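The Orange One

posted November 28, 2021

Coltach to Etbridge is 39 kilometres and I'd promised to be out the door by the time the kettle went. Kettle went. Kettle went again.

Laundry still everywhere. Dad's laundry, all of it, because you can't hand over a house with a man's shirts in it. My sister on speaker from Urnamau, telling me to bag the lot.

"Just bag it."

"I'm folding."

"Who for?"

Didn't answer. Sleeves in, sides in, bottom up, flip. Mum's way. She could do a whole basket before the news finished and never look down once. I look down. I look down and I lose the collar and start over.

Green first, becuase green was on top. Soft old thing, gone at the neck. He wore it to paint the fence and then wore it to my graduation, under a jacket, thought we wouldn't notice. Smelled like the cupboard now. Held it up too close to my face for too long. The phone said hello? hello? are you there?

Yep. Here. Folding.

Then the black one, easy, done, off to the side. Then the orange.
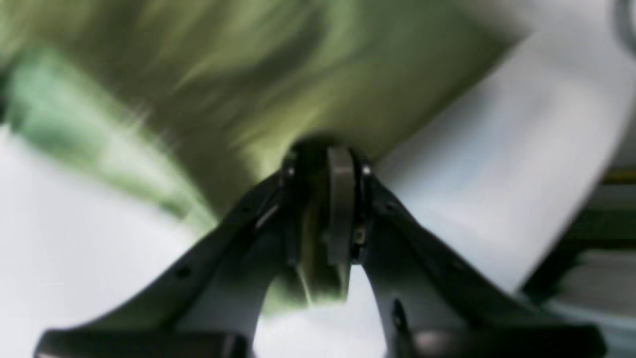
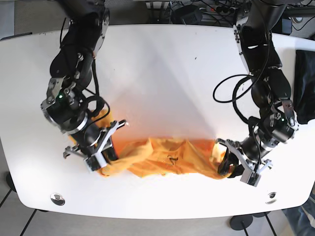 The green. The orange, with the black one folded at the edge of the table.

The orange wouldn't go. You get hold of one end and the middle falls in on itself. Get hold of both ends and pull and it's a rope. I smoothed it out and it bunched. Smoothed it again. My sister had gone quiet, which she never does, and then she said, is it the orange one?

How'd you know.

"You're swearing at it."

He got it at the Mbeki Hardware sausage sizzle, the year they opened. Free with any purchase over 90 dollars. He bought 3 tins of the wrong colour paint to get there and took 2 of them back the next morning, shirt on, cheerful as anything. They let him keep it. Favourite story. We must of heard it every Christmas, the tins going up in number every time.

"Don't bag that one," she said.

"I thought you said bag the lot."

"I know what I said."

Checked the time. The agent would be there already, standing on the step at Etbridge with her folder, being nice about it. November sun coming hard through the window and me with no shoes on. Keys? Keys under the towels. Towels not done either.

Gave the orange one more go. Sleeves in. Sides in. Bottom up. One side came out fatter than the other and the neck was poking out like it wanted to say something.

"Well?" said the phone.

"It's sort of square."

"Put it on the front seat. Not in the boot."

I put it on the front seat. Went back in for my shoes.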